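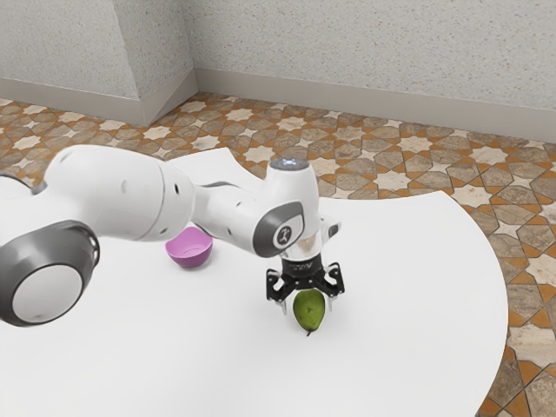
Figure 2. The tidying task in simulation: fruit, bowl and arm.

4.2 Can it put the shopping away yet?

I've been promised a robot that does the kitchen chores since I was small, so I went into the Jimine trials with a bit of a grudge. We kept the job as plain as we could. The arm has to pick up one thing and put it in a bowl, and that's all (my nephew manages it with his eyes on the telly). For the simulated runs we used the green fruit in Figure 2, mostly because it narrows towards the stem, and a grip that's fine at the fat end can be hopeless further down. The Takix policy got it into the bowl in 26 of 46 tries. I'd hoped for better!

Most of the misses were dull ones, with the fingers closing too high and the fruit squirting out sideways. Seven were odder: the grasp held, then the arm let go short of the rim. Visell, our older planner, never did that, but it was so slow I could have made a cup of tea while it thought. The Cheetham kitchen runs, on a real worktop, come next in Section 5.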